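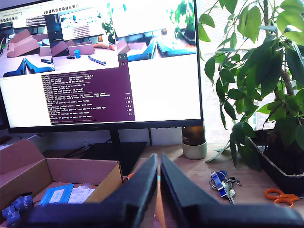 Alcides Cáceres
Third week with the Bruser two-finger kit from Zingate. Some people asked me for an opinion, so I write it in pieces. 1/9

The price we paid is 2,935, with the fingers, the software and the cables. Delivery to Meltomstead took 9 days. I paid it myself, there is no discount and no sponsor. 2/9

Software first. You get three camera views side by side in the browser, and the log runs in a terminal window under them. I like this very much. When a grasp fails I look at the log and at the pictures in the same moment. 3/9

What I like less: the log text is very small. I asked support if it can be bigger. They answered on Tuesday, politely, that it is "planned". 4/9

The fingers. The padded tips hold a marker pen well, also when it lies diagonally. I did 100 tries with the pen and 5 were bad. With a small cup I have not finished counting, so I say nothing yet. 5/9

Keys on a ring are difficult. The fingers take the ring or they take one key, and the rest hangs and swings. I don't blame the kit for this, my old Ticona had the same problem. 6/9

Daylight is a real matter. If your desk is near a window, as mine is, one view can become very pale in the morning. I learned to set the exposure by hand before I start. The manual has only one line about it. 7/9

The manual in general: correct, but short. The chapter on calibration I had to read four times. 8/9

Would I buy it again? Yes, for a small desk and light objects. For heavy things I would wait for the March version. If you have the older fingers, please write to me, I want to compare the pads. 9/9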